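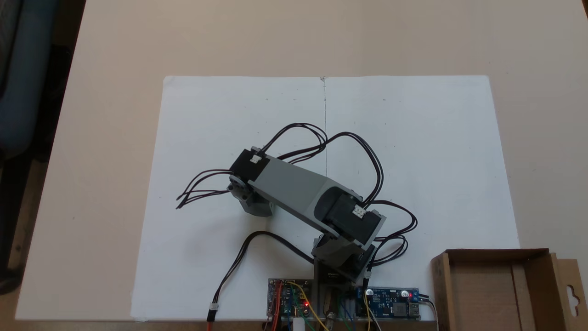
Varari Reading Rooms
Progress report to the Vida Fund, second period

Prepared by Rawiri Halliday, project lead

Summary

The Rutport room is open and running on its planned hours. The Estport room opened in November, later than we had scheduled, and is still short of shelving. Spending is within the grant. We are asking for one change to the budget, set out under Money.

Rutport

The room lent 1,437 books in this period. Children's picture books and large-print novels went out most often. The local history shelf was used a lot in the room but very little of it was borrowed, and we have decided to make it reference only.

Evening opening until 8 p.m. has been kept. The first hour after the schools close is the busiest and the desk has needed two people then. Nikau Whitelaw moved his shift to cover it. The homework table has been shifted away from the door after complaints about the draft.

The leak over the back window was repaired by the landlord at no cost to the project. We lost 17 books to damp before it was fixed. Most were old atlases that we would not have replaced anyway.

Estport

The lease was signed late. The owner wanted a separate agreement on the use of the side entrance, and that took two rounds with the lawyers. Roscoe Mbeki handled it and the final terms are in the attached copy. We have step-free access through the side entrance at all opening hours.

We opened with 400 books on the shelves. The rest of the stock is sorted and boxed in the storeroom. The shelving supplier sent uprights in the wrong depth and has agreed to exchange them. Until they arrive the storeroom can't be used for anything else, so the adult reading group has been meeting at Rutport.

Catalog

Jarrah Lockyer has finished moving the Rutport records to the new catalog. Estport records are being entered as boxes are unpacked. Readers can now reserve a book from either room, but we don't yet have a regular van run between the two. For now Tipene Tipoki carries reserved books across when he travels to Estport for his shifts.

Money

The shelving line is underspent and the heating line at Rutport is overspent. We ask for permission to move the unspent part of the shelving money to heating once the exchange is settled. No other lines are affected. The full statement is attached.

Next period

Shelving in place at Estport and the remaining boxes unpacked.
Reading group back at Estport.
A fixed day for the van run, if the quote we are waiting for is within budget.
A short survey of readers at both rooms, covering opening hours and the choice of large-print titles.

We have 9 months left on the grant and expect to finish the agreed work in that time.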